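About Treko

Treko supplies sorting and put-away sets to training kitchens, day centers and school life-skills rooms. The company works from a single unit in Werkthorpe, with stock, packing and the demonstration room on one floor. The current catalog lists 3000 parts, most of them small: cups, baskets, markers, fruit, table items.

What we make up

A standard set consists of two baskets of different depth and color, a group of loose items, and a task sheet. The task is to clear the table. Fruit goes in one basket, everything else goes in the other or stays where the sheet says it stays. Sets are graded from 1 to 8 by difficulty. Grade 5 is the first in which fruit and household items are mixed.

Baskets are woven and rectangular, with a rim that can be gripped from any side. We keep two patterns in regular stock - the Győri, which is the deeper and darker of the two, and the Aditz, which is shallow and tan. Both can be ordered singly. Replacement fruit is sold by the piece.

How a set is checked

Each layout is run on a plain white table before its sheet is printed. Baskets go along the back, loose items in front. We look at whether the items can be reached, whether a round fruit rolls when a second one is set beside it, and whether the contents can be seen over the front wall. The deeper basket hides more, and the sheets for grade 5 and up allow for this. Layouts that fail are revised and run again.

Orders and visits

Orders received before 2 p.m. are packed the same afternoon. The demonstration room is open to buyers by appointment. It closes for stock count in September.

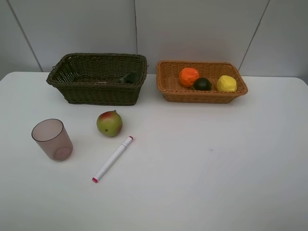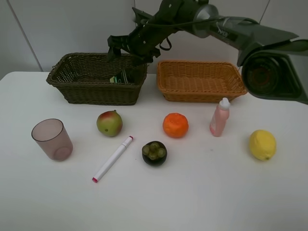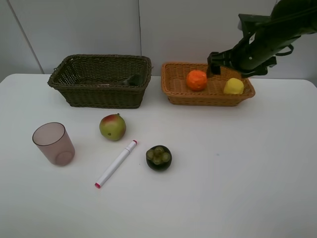
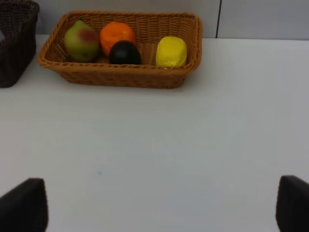 Woven baskets on the white table, Werkthorpe.

Shares: 8 | Comments: 0

Treko, Werkthorpe - Contact - Terms of sale - Copyright Treko, all rights reserved - Back to top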